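Small Round Things: the Reading Corner Gallery

Text by Zachary Després
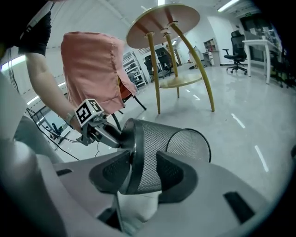
The black mesh cylinder on its side, with the two-tier table and the pink-draped chair in the background.

The corner measures 1,281 square inches of floor that the previous tenants of our place on Koston Street used for a dead ficus. I have been furnishing it since August. Progress is slow, partly from lack of money and partly from strong opinions held by people who do not live here.

What follows on this page is one picture and a good deal of commentary, in the order I felt like writing it. More pictures go up when there is more corner.

The table
Round, two tiers, three thin gold-colored legs that splay out as if the thing has just heard bad news. The top is a pale peach-beige with a light wooden edge. I went in for a square one. The square one was out of stock in every color but "storm," and I already have weather.
The lower shelf is smaller than the top and holds one paperback lying flat, or two if you are willing to argue with them. I consider it decorative.

The chair
Under the salmon-pink cover is a reddish-orange chair with thin black legs. I like the chair. I liked it less after three months of looking at it from the couch, and the cover was cheaper than a new chair or a new couch. It does not fit. The listing said "relaxed drape," and I have never seen a chair so relaxed. A little of the seat still shows underneath, and I've stopped tugging at it.
For anyone who wants to try this at home: measure the back of the chair first, then the seat, then add a hand's width all around. I did the seat and guessed the rest.

The mesh cylinder
Black wire, fine diamond pattern, open at one end. My sister calls it a pen holder. I own four pens and three of them live in the car, so I maintain that it is a very ambitious wastebasket. It has held receipts, a tape measure and, for one proud week, dried eucalyptus, which shed through the mesh onto everything below it.
Dust gets into the diamonds. A soft paintbrush gets it out again. A damp cloth only moves it to a different diamond.

Things that did not make it
A floor lamp, returned. It hummed.
A rug in a color called "oatmeal," which was the color of a bandage.
A basket for blankets. We do not have blankets, we have one blanket, and it lives on the couch where people can fight over it.

Still to come
A lamp that keeps its thoughts to itself. A shelf, if I can find a stud in that wall; I have made enough small holes looking for one that the plaster is starting to resemble the pen holder. Sorry, wastebasket.
I would also like a second chair so that somebody can sit down and tell me the first one looks fine.

Comments on the table are welcome. Comments on the cover have been received, thank you, and I am keeping it through the winter.

Next gallery: The Hallway, or Where the Shoes Go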